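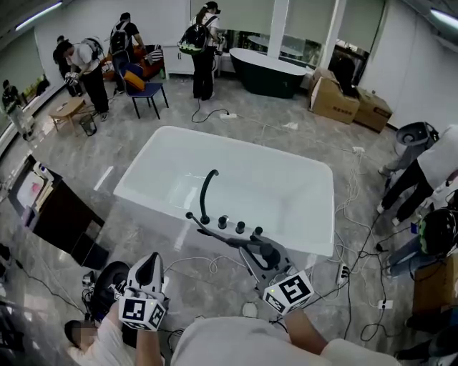
A **freestanding bathtub** is a bathtub that stands on the floor by itself, finished on all its outer sides, and does not lean on a wall or sit inside a tiled surround. It may be placed close to a wall, under a window or well out in the middle of a room, and a good part of its lasting appeal comes from being able to walk all the way around it.

## Shapes

The older kind most people picture is the clawfoot tub, raised on four feet, with a rolled rim that is pleasant to rest an arm on. Later tubs mostly sit flat on the floor. Oval tubs are common, and their sloping ends suit a long soak. Rectangular ones give more room inside for the same length of floor, and their wider rims leave space for a bar of soap, a book or a set of faucets. White remains the usual color, though black tubs, often with a pale interior, have found plenty of friends too.

## Faucets and hand showers

Because there may be no wall nearby, the water has to arrive some other way. One answer is a floor-mounted faucet, which rises from the floor beside the tub on its own pipe. Another is the deck-mounted set, fitted through holes in the rim. A full deck-mounted set can include a tall gooseneck spout, a row of round knobs and a handheld shower wand that rests in its own holder. The wand is joined to a hose that slides down under the rim when it is put back, and it is a great help for rinsing hair – and for rinsing the tub itself afterward.

Matte black fittings on a white tub became a favorite in many showrooms. The Lirkness catalog of August 2023 gave them a whole section, and Milan Vanhove, in his long and affectionate handbook *The Standing Bath*, puts their success down to how clearly the controls can be seen by a sleepy bather.

## Floor and placement

A filled tub is heavy. Vanhove gives 700 pounds as a fair figure for a mid-sized model with water and one bather, and he advises having the floor looked at before anything is ordered, especially upstairs in an older house. Stone and ceramic tile are the usual choices underneath, and marble patterns in gray are well liked.

It is also worth leaving enough space to get a mop around the back. The Dorton pattern, a narrow tub made for small homes, was drawn with this in mind, and its fitting sheet asks for 5 inches of clear floor on every side.

## Care

A soft cloth and mild soap are enough for most tubs. Gritty powders dull the finish, and black fittings show dried water spots more readily than chrome, so they are best wiped after each bath.

## See also

- Clawfoot tub
- Gooseneck faucet
- Hand shower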